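**Are the hand grippers meant to replace us?**

posted by **tealeaf46**

I clean and tidy homes for an agency in Skallcombe. Since December we've been offered shifts with Onari where you do ordinary housework holding a gripper in each hand, and the recordings go to train a robot. 400 of us got the letter. It says this will "free staff for better work". What better work? Has anyone done it, and is it slower?

**sial_road**

Did it all winter. Much slower. Picking up one wrapper takes real thought when you can't use your fingers, and your wrists know about it by 3pm. They still wanted the same number of rooms done until we complained.

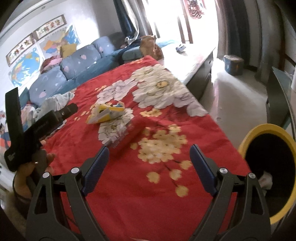
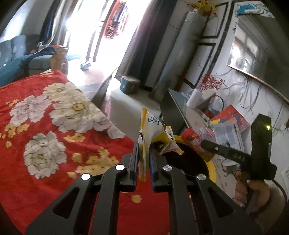

*Bedroom tidying with the grippers. The wrapper is in the jaws in the second one.*

As for better work, I haven't been offered any. Get the hourly rate in writing and ask what happens to your normal shifts.

**gusset**

robots wont do stairs, stop worrying

**Pell779**

I'd worry a bit. Zillel told our laundry the same thing and the evening shift went first. No robot ever arrived, they just planned as if it had. Ask who keeps the recordings too. I asked and got a leaflet.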